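Two grippers, one wrist and a lot of tea

I've been meaning to write this up since the start of December, and as usual it has taken me three evenings to sit down and do it. Several of you asked how I was getting on with the two grippers, so put the kettle on, because I do go on a bit.

The first is the Nistley, the one I've had on the arm since I began all this. It's a parallel type, with two flat jaws that slide together and stay square to each other the whole way. I'm fond of it. It is slow and it whines, but when I tell it to close to a certain width it closes to that width, and I have never once had to wonder what it was up to. The second is the Zastine, which has tapered fingers and a softer grip setting, and which Kojo Agbeko had been recommending to me for so long that I think he was relieved when I finally ordered one.

Swapping them over was meant to be a five-minute job. The bolt pattern matched, lovely, but the cable came out on the opposite side and fouled the wrist every time the last joint turned past halfway. I ended up turning the whole thing round and redoing the offset in the controller, and then I got the sign wrong and sent the fingers gently into the table. No harm done, apart from to my nerves!

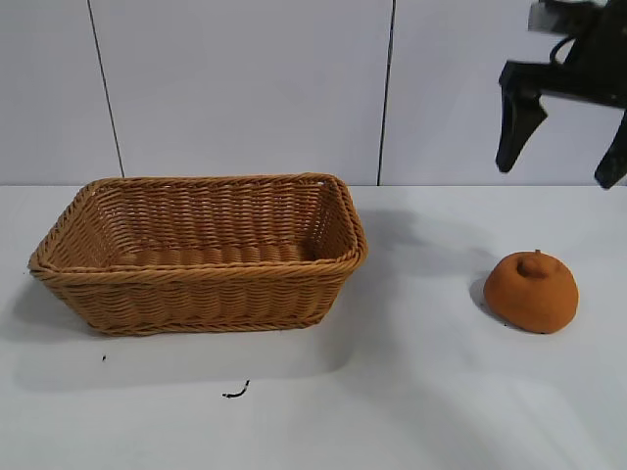
For the comparison I wanted something rounder and more awkward than the wooden blocks I normally use, and a proper place to put it down afterwards. Blocks flatter a parallel gripper. Anything domed is a different matter, as the jaws want to ride up the curve and squeeze the thing out like a bar of soap. A little stem on top gives you a second choice, but then you have to come down very straight, and my calibration was 3 mm out to begin with.

I gave each gripper 7 goes from the same starting pose. The Nistley managed 5 of them and the Zastine managed all 7, though one of those was such a near thing that I held my breath all the way across. Where the new one really won me over was the letting go. It opens smoothly, and I could release low down inside a basket without knocking the rim, provided I'd remembered to raise the arm enough on the way over (I hadn't, the first time).

I still prefer the Nistley for anything with flat sides, and its manual is far better written. Kojo thinks I should try the Zastine with rubber tips before I make up my mind, so a set is on order and the old gripper is back in its box for now, with the bolts taped to the lid.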